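Spending the gripper money (well, nearly)

I've been promising a budget post for ages, and now that Smaranda Sârbu has signed off the first half of it I can finally be open about the sums. We have 2,000 pounds left for the packing cell this year, and my goodness it is fun deciding where it goes!

The arms are paid for, so everything left is the stuff that hangs off them or sits under them. First on my list was fingers. We run the black two-finger linkage type on both sides and I love them, but I want a spare pair of pads for each hand before we do anything clever. Starmont quoted 90 a pair, Drendach came in a bit higher with faster delivery. I'm leaning Starmont - we can wait.
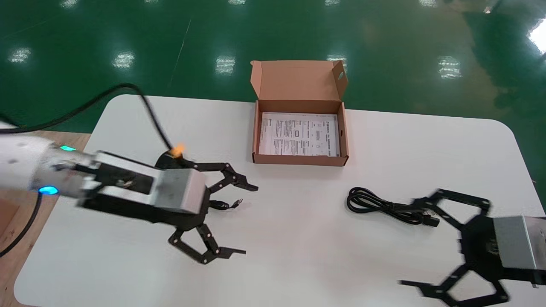
Next is cable management, the least glamorous line on the sheet and the one I'd fight hardest for. I've put down 100 for sleeves, clips and a decent set of strain reliefs. Brândușa Chiriac thinks that's too much. She also borrowed my last bag of clips, so I'm holding firm.

Then there are the boxes. If you're planning a job like ours (leads, mice, small desk bits, all going into cardboard with a paper sheet in the bottom), please budget for consumables properly. Card gets tired. Flaps go soft after you've opened and shut them a few times, and a soft flap is a different problem from a crisp one. I've asked Utilik for a price on flat-packed cartons and I'm hoping to hear back before the end of May.
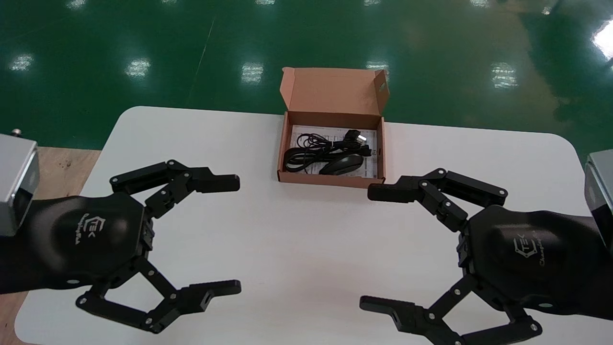
The big question mark is a second table. I'd like one the same size, with the same rounded corners, so we could lay out the next job while the first is still going. Bedoya do one on lockable feet that looks lovely, but the delivery charge made me gulp, and I haven't measured the doorway yet. Brândușa has the tape measure too, come to think of it.

I've also kept a small pot back for things I've forgotten. Last time I left 5 per cent and it vanished on adaptors, so this time it's going to be bigger, once Bedoya tell me whether the feet are included in the price.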